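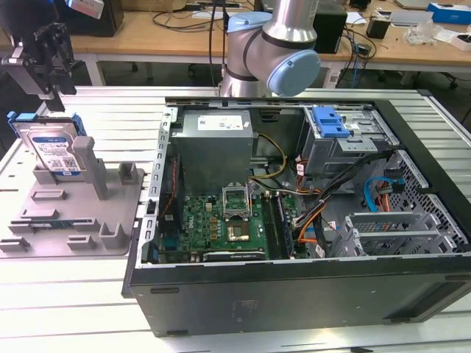 **Ticket 453: Brultesis backup job fails every Thursday**
Status: closed, grudgingly
Owner: Arūnas Mockus
Priority: low (reporter says "apocalyptic")

**Reported problem**

Nightly backup to the Brultesis share stops at 80 percent. Error text in full: "Operation did not complete." Thanks, Brultesis. Only happens on Thursday nights. The other six are fine.

**Log**

**09:10** Reporter has already rebooted everything, including the label printer. The label printer now works better than it has in a year. Backup unchanged.

**09:35** Checked free space on the share. Plenty. Checked permissions. Same service account all week, same rights. Ran the job by hand and it finished in 47 minutes without a murmur.

**10:20** Swapped the network cable anyway. I felt busy for a while.

**11:05** Called Warnico, who sold us the backup license. They asked if we had tried updating. We had, in August, at their suggestion. They asked if we had tried going back to the old version. Wrote down both pieces of advice next to each other and had coffee.

**13:15** Read the job log properly, from the top, as I should have done at 09:10. The job stalls at 23:00 on the dot, on the same folder every time: `/pandeck/export`.

**13:40** Pandeck runs its weekly inventory export on Thursday at 23:00. It locks the folder while it writes. The backup politely asks for the lock, waits 200 seconds, then gives up on the entire job, including all the folders that never did anything to it.

**14:00** Asked Erdem support if the scheduler can skip a locked folder and carry on. It can. The checkbox is under Appearance.

**Fix**

- Moved the Pandeck export to 04:00
- Ticked "Continue past locked items" in Erdem
- Set the failure email to include the folder name

**Follow-up**

Friday morning: overnight job completed, export ran at 04:00, both logs clean. Reporter has asked for the ticket to stay open "just in case." Closed it. The old network cable is in my drawer if anyone wants a perfectly good one.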